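Facilities > Play and Care > Inspection Sheets > Toy and Lost Items Bin

Last updated: December

Checklist 108: metal storage bin, Stallness site

Scope: one open-top metal bin holding mixed children's items, inspected every Thursday before opening. Mark each line P (pass), F (fail) or N (not applicable).

1. Rim and corners: no burrs, no lifted metal. P
2. Walls: no dents deeper than the gauge supplied by Kurkel. P
3. Floor: scratches and worn patches permitted; holes and raised edges are not. F - small round hole at lower left; surface wear recorded.
4. Load: well under the limit of 100 lb. P
5. Cords and drawstrings: any free cord longer than the bin gauge to be shortened or the item withdrawn. F - see comment.
6. Footwear: pairs only. F - single item.
7. Soft toys: seams and attached parts pull-tested. P
8. Label on outer wall legible, asset number 714. P
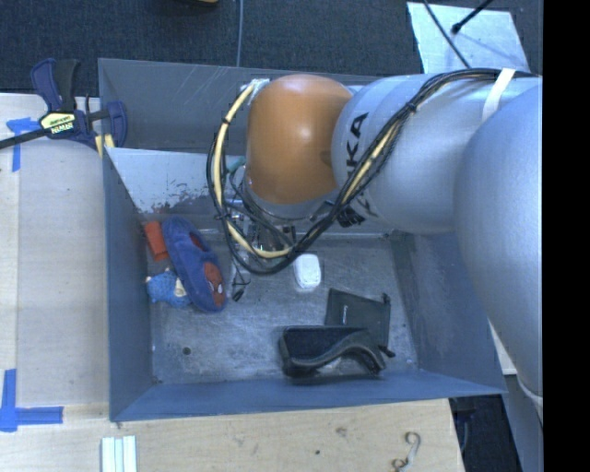

Reading time: 2 min

Comment on 5: the dark drawstring pouch has black cord ends exposed at the right side. Measure both and log the longer one.

Comment on 6: one blue child's slipper with a Spider-Man face on the toe. Hold at the desk until the other is handed in.

Comment on 7: covers the fuzzy bright blue toy. The red-orange block and the small white item go under small parts, sheet 151.

Failed lines are rechecked at the next inspection.

Comments (3)

ekinci_site: Is the cord rule the same for the fabric bins?

Vesine desk: Yes, same gauge. Use sheet 151 for anything small.

bin_b_user: Line 3 needs a limit for scratch depth - "permitted" is too loose.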